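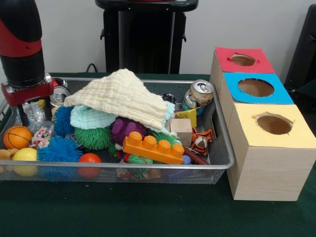
Assistant throws coach wanted, Pever Track Club

Hi all! I coach the throws group at Pever Track Club and I need another pair of hands (and eyes, and ideally a louder voice than mine). We've grown a lot since last spring. I'm looking after shot, discus and javelin pretty much by myself, and when the javelin kids are out on the grass I can't be standing at the discus cage too. So we're hiring!

It's a part-time paid job, 5 hours a week, split over 2 evening practices and a Sunday morning. We start in January, indoors to begin with, then move out to the Guillot Field as soon as the ground lets us. The club has 71 junior athletes on the books at the moment, and a good chunk of them have at least tried a throw. A handful are hooked. One group of eighth graders would stay in the circle until dark if I let them, and I'd love for them to get more attention than I can give right now.

What you'd be doing

Mostly you'd take the newer throwers. Standing throws, footwork drills, med ball work, how to hold the thing in the first place. You'd run your own group start to finish, but I'll be on the same field and we plan the sessions together (usually over bad coffee, sorry in advance). At home meets you'd help me with warmups and check-in. Away meets are up to you. I go to most of them, and there's always a seat in my car.

You'd also help haul equipment in and out of the shed, and it gets heavy. We have a cart. The cart has one good wheel.

Who I'm hoping to hear from

Somebody who has thrown, at any level. High school is fine, college is fine, masters is great. I came to this sport at 34 and was never any good at the hammer, so please don't rule yourself out over your personal bests. Coaching experience helps, but I care more that you're patient with a kid who has just fouled three in a row and wants to go home.

You'll need a background check and a basic first aid certificate before your first session. If you don't have the first aid one, the club pays for the class. You should also be okay with cold. Practice goes ahead in drizzle, and the wind comes straight across Guillot from the Hidix Road side with nothing to stop it.

Pay and the rest

The club pays $1,787 for the season, January through June, in monthly installments. You get a club jacket and free entry to any meet we put on. If you want to work toward your next coaching certification, ask me, there's a little money set aside and last year it went unused!

How to apply

Drop a note in the box at the clubhouse desk or use the contact form on the club site, and put "throws" at the top so it finds its way to me. No need for a fancy resume. Tell me what you've thrown, who you've coached (if anyone) and which evenings you're free. I'd like you to come along to a practice before either of us decides anything, so bring warm socks.

Applications stay open until we find the right person.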